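Rakthorpe Textile Reuse Program
Progress report, second reporting period
Prepared by Wing-yan Hsieh for the Lau Fund

1. Status

The program remains on schedule against the revised work plan. Work packages A (collection) and B (sorting and grading) are complete. Work package C (fiber recovery) started in January and is 15 days behind its internal target. The delay does not affect the final delivery date.

2. Collection

Household collection in the Rakthorpe district yielded 379 bags during the period. Knitwear and T-shirts made up the largest share by weight, followed by bedding. Shoes and belts were again found in bags marked for clothing only. The printed instructions have been reworded and the new version goes out with the next bag delivery.

The collection point at Petosier moved indoors after water damage to one outdoor container. The contents of that container were written off and are excluded from the totals in this report.

3. Sorting and grading

Grading follows the four-level scheme agreed at the start of the grant. Danish Rizvi revised the written criteria for level 2 (wearable with minor faults), where graders disagreed most often. Pilling, faded color and stretched necklines are now scored separately. Agreement between graders on a repeat set reached 90 percent, which meets the threshold in the work plan. 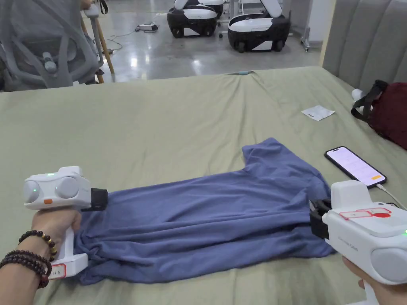
Cotton jersey continues to be the most difficult category. Labels are often missing or illegible, and blends with a low share of elastane cannot be told apart from pure cotton by hand. Pao-chu Kong has started checking unlabeled items with the handheld fiber scanner. Dark colors still give unreliable readings and are set aside for a second check.

4. Fiber recovery

The first shredding trial used white and light cotton only. Recovered fiber was shorter than the Zutex spinning line accepts without added virgin cotton. A second trial with a slower feed rate is planned. Zuzana Jireš is preparing the test protocol and will send it to the fund before the trial begins.

5. Budget

Spending is within the approved total. Transport costs exceeded the forecast and were covered from the unused part of the printing line. Chin-lung Pan has submitted the transfer form. No additional funding is requested.

6. Next period

Complete the second shredding trial.
Extend scanner checks to all unlabeled knitwear.
Replace the damaged container at Petosier.
Submit draft grading guidelines for comment.

The open item from the last review, storage of rejected material, will be reported on once the lease for the second unit has been signed.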